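How to Sort a Catch-All Table Into Baskets (Without Buying a System)

By Gumaro Aguirre
Updated 06/04/2022

I don't trust organizing advice. Most of it ends with a shopping list, and the shopping list is longer than the list of things you were trying to put away. A friend once sent me a decluttering guide that wanted 3,002 words to get to the part where you pick something up. So keep your guard up with mine too. Try it on one table, and if the table looks the same in a couple of weeks, go back to whatever you were doing.

The problem I'm dealing with is the surface where food and desk stuff end up together. At our place it's the white table by the wall. Somebody puts down an apple on the way to a phone call, somebody else drops a pen, and by evening there's a layer. I tried a drawer divider from Drolholm first. It held paper clips very nicely and did nothing at all about the apples.

What you need

2 open baskets, same size if you have them
A marker
A surface you're allowed to write on, or some masking tape
The mess

Skip lids. I know the Sevex bins with the snap tops look better on a shelf. I owned a set for most of a year and the stuff piled up on top of the lids.

Step 1. Clear the baskets, not the table

Tip out whatever is in them and give the bottoms a wipe. Woven baskets catch crumbs and grit in the corners, so turn them over and knock on them a few times. Leave the loose things on the table where they are for now. Moving everything to the floor "just while you sort" is how you end up with a messy floor.

Step 2. Choose categories you could explain to a guest

Two categories is plenty for one table. I've seen people recommend six or seven for a kitchen counter, with a color for each, and I'd like to visit those people in a month. Mine are fruits and office supplies. There's no basket for miscellaneous. Every miscellaneous basket I've ever had filled up first, and then I had a catch-all table with a catch-all basket on it.

Step 3. Set them apart and label the spot

Put one basket at each side and keep the middle open. Then write the category on the table in front of each basket, big enough to read while standing. I write on the surface and leave the basket alone, so when a basket goes off to be washed its place is still marked.

Test your marker in a corner before you commit! Some tabletops take ink and never give it back. If you aren't sure, put down tape and write on that. The tape looks worse and works the same.

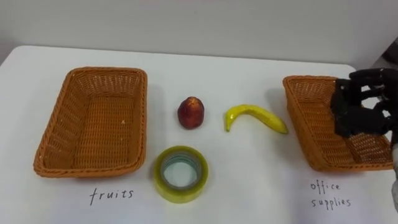
Fruits on the left, office supplies on the right, sorting still to do in the middle.

The lettering doesn't have to be pretty. I put "office supplies" on two lines, which keeps it short enough to sit in front of its basket. Label makers are fine if you already own one, but I'm not convinced anyone has ever put a stapler away because the font was nice.

Step 4. Sort one thing at a time

Pick up one object, decide, put it in. No little piles. A pile is a decision you're going to have to make again.

Things that fit neither basket leave the room. Mail goes to the mail spot, cups go to the sink. If you find yourself wanting to make a third basket, wait a week first. I wanted one for batteries very badly, and by the following week I'd forgotten about it.

Fruit goes in last if you have a lot of it, with the soft ones on top. Check for bruises as you go. A bad peach on the bottom of a woven basket is a miserable thing to clean up, and I speak from last May.

Step 5. Do the dull part

Spend 3 minutes on it at the end of the day. Put strays in their baskets, throw out dead pens, eat something or move it to the fridge. I'd love to say the labels do this for you. They don't, though I will admit that people in my house now drop things much closer to the right basket than they used to.

Does it matter what baskets you use?

Not much. Cuevas, the discount place on Erwood, had a bin of 200 mismatched ones last time I went in, and any two would have done the job. Look for a low, open top and a bottom that sits flat. If you can't see what's in it from where you normally stand, it's too deep.

Wicker and woven types are light and let air get to the fruit. They also snag sweaters and drop bits if they're cheap. Run your hand along the rim in the store before you pay.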